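4. What we bought, and what we wish we'd budgeted for

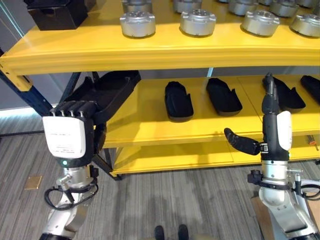 Figure 2. Picking from the yellow shelving, seen from the robot's head: a black shoe-shaped foam tray in the left hand, more trays on the middle shelf, silver cylindrical parts on the top one.

4.1 Starting with the shelf

I'll admit that when Essam Ragab and I first sat down to plan the purchase, we did it backwards. We had a spreadsheet with the robot on the first line and everything else lumped together on the last one, under a heading that just said "bits". It took Naima Lamrani about one coffee to point out that the bits were going to decide whether the robot was any use to us (she was very nice about it). So we flipped the sheet over and began with the shelving, the parts and the trays, and only then asked what sort of hands could work with them.

I'd recommend that order to any small lab or workshop thinking along these lines. Our two main item types make very different demands. A metal cylinder with a base flange and a ring of holes in its top face is stiff and keeps its shape however you hold it. A foam tray is another story. It's long, rounded at the toe and notched at the heel, and the grip has to suit all of that without squashing it. We had quotes for simple two-finger grippers, and they were tempting, but we kept coming back to the trays and in the end we went with fingered hands on both arms.

4.2 Hands, wrists and cables

We compared two suppliers, Zulov and Duma, on the same request for quotation. Zulov came in cheaper on the hands. Duma came in cheaper on pretty much everything that attaches to them, and offered a longer support period, so over the life of the project the totals ended up much closer than the first page suggested. Pendo Mushi went through both quotes line by line and found 19 items that appeared in one and were missing from the other. Some were trivial, like labels. Others weren't: wrist clamps, spare cables, the shipping case you need if a hand has to go back for service.

Cables deserve their own line in your budget, and I can't say that loudly enough! Anything that loops around a moving wrist should be treated as a consumable. We set aside $2,000 for cables and connectors for the first year and I was teased for it at the time – I'm quite comfortable with the figure now.

We also argued for ages over buying a spare hand outright. Iolanda Bittencourt was in favour, I was against, and we settled on a service agreement at $3,000 a year with a loaner included. If your schedule has a hard deadline in it, I'd lean towards Iolanda's side of that one. Ours had some give.

4.3 The room

The shelving itself was the cheapest big thing on the list at $2,126 delivered, and it soaked up more planning time than any other purchase. Shelf height, depth and setback all matter for reach. With a middle shelf set back behind the one above, the arm has to come in from the front and low, and you want to know that before you bolt anything together. Audrey-Anne Thibodeau mocked up the heights in cardboard first, which cost us an afternoon and saved a reorder.

Have a think about the floor as well. Ours is carpeted, and we hadn't asked either supplier about it until late in the process. Ask early, and get the answer in writing along with any floor levelling they expect you to pay for.

4.4 Software and people

We used Kullia for scheduling and Lã for logging, both on academic licences, so our software line looks a lot smaller than a commercial one would. Please don't copy it straight across to your own plan. Staff time is the other spot where our numbers are flattering. Essam and Pendo did most of the setup on salaries that were already covered by another grant, and we haven't tried to charge those hours back in the totals reported in Section 5.

If we were ordering again in January, I'd ask for the parts list before the price list, put consumables on their own line, and hold back the purchase of extra shelving until the first set had been in use for a full term.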